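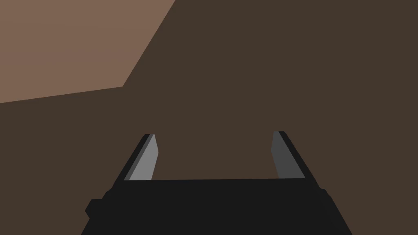 Matte black, two parallel fingers, seen from behind. Computer rendering.

Renier Overnight Hand Balm
43 g tin, unscented
In stock. Ships from the Skilteck warehouse.

A hand balm has one job, and most of them spend it smelling like a cake. Renier's goes on thick, stays where you put it, and smells faintly of beeswax because there is beeswax in it. If you were hoping for vanilla, fig or "linen," we carry several of those and they are very nice for the ten minutes before you wash your hands.

The Overnight is meant for people whose knuckles look like a dry lake bed by the middle of winter: gardeners, nurses, potters, anyone who does dishes without gloves while fully intending to buy gloves. It is heavy. You will not be able to open a jar after putting it on, and your phone will not recognize your thumb. Put it on last, after the lights, the alarm and whatever you're reading.

How to use it
Scrape out a bit the size of a pea with the back of a fingernail. The balm is firm in the tin and needs a few seconds between the palms before it spreads. Work it over the backs of the hands first, then the knuckles, then around the nails. If your hands look glazed you have used too much, and your pillowcase is about to find out. Cotton gloves help if you can sleep in them. Some people can.

Do not put it on before nail polish. Polish doesn't stick to wax, and you'll be peeling it off in sheets by lunchtime. If you're painting your nails the next day, wash with plain soap in the morning and wipe each nail with remover before the base coat.

What's in it
Beeswax, shea butter, sunflower oil, lanolin, glycerin, vitamin E. The lanolin comes from sheep, so the balm isn't vegan, and if wool makes you itch you should try a little on the inside of your wrist first. No added fragrance and no color. It's a pale yellow and can turn slightly grainy if it has been left in a hot car. Grainy balm still works and melts smooth in your hands.

Sizes
43 g tin with screw lid
Box of 3 tins (same tin, less cardboard per tin, one for each place you'll lose it)
200 g tub, for households and the very dry

The tub has a wide mouth and a lid that takes some persuading. We suggest a small spoon or spatula, especially if more than one person is using it. It does not fit in a purse, or in any purse we own.

How it compares
We also sell the Harel Day Cream and the Hsiao Cuticle Stick, and we get asked which one to buy more often than we get asked anything except where the parcel is.

The Harel is a proper cream. It comes in a tube, sinks in fast and leaves you free to type, drive and shake hands with people. You'll need to put it on again after washing. For ordinary dry hands in an office it's the better buy, and it costs less, which we probably shouldn't mention on this page.

The Hsiao is a twist-up stick for the edges of the nails and nothing else. It's tidy and pocket-sized, and it lasts for ages unless you leave the cap off in a coat that goes through the dryer. Ask us how the coat is.

The Overnight sits at the far end of the shelf from both. It's greasy on purpose. Plenty of customers use the Harel by day and this one at night, and we've never tried to talk them out of buying two things.

Good to know
Keep the lid on and the tin out of direct sun. Use it within a year of opening. Don't put it on broken or infected skin, and if your hands are cracked and bleeding or the redness won't go away, see a doctor or pharmacist before you see our checkout page. Lanolin and wax mark silk, suede and library books.

The lid on the small tin was changed in June after complaints that it needed two dry hands to open, a thing customers of a hand balm tend not to have. The new one has a ridged edge. Old stock has sold through, so every tin we ship now has the ridges.

Returns
Unopened tins can come back within 41 days for a refund. Opened tins can't be resold, but if yours arrives dented, leaking or suspiciously half empty, send us a photo and your order number and we'll replace it.

Page last updated October 6, 2019.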